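Old cloth, new coats

The founder of Clurnico has been mending and remaking clothes for 6 years, and she still talks about a good seam the way other people talk about a holiday. We met in her workroom on Bastum Lane, where the kettle was on before I'd got my scarf off.

"I started with my gran's curtains," she says, laughing. "Terrible curtains! But the cotton was lovely, so I made a skirt out of them and wore it until it fell apart – and then I made a bag out of what was left."

These days she runs evening classes too, and the waiting list for the Coelho Hall group stood at 95 when I asked in August. Most people turn up with one thing they can't bear to throw out. Jeans are the favourite by a mile. She likes denim for beginners, as it holds its shape and forgives a wobbly line of stitching. 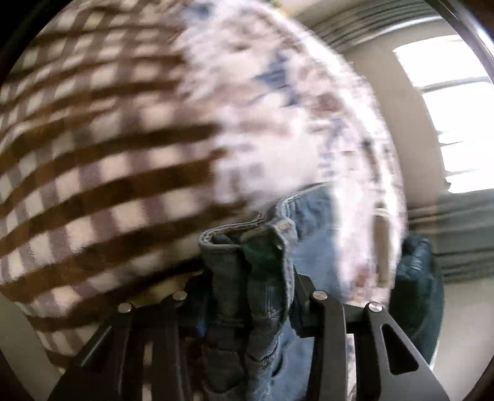

What should a beginner buy first?

"Good scissors, and keep them away from paper. After that a packet of strong needles and some decent thread. You can borrow a machine for ages before you need your own."

Her own machine is a heavy old Dratier that she found at a house sale, and she is thrilled with it. It came with 3 spare feet and a tin of bobbins, and it goes through four layers of cloth without a grumble.

The big plan for winter is a patchwork coat made from pieces sent in by past students. She has asked for 300 squares, any colour, any pattern. "Checks next to flowers, stripes next to whatever you like," she says. "I can't wait to get the first row pinned."

The new term of classes starts the week after next, and beginners are welcome on the late table.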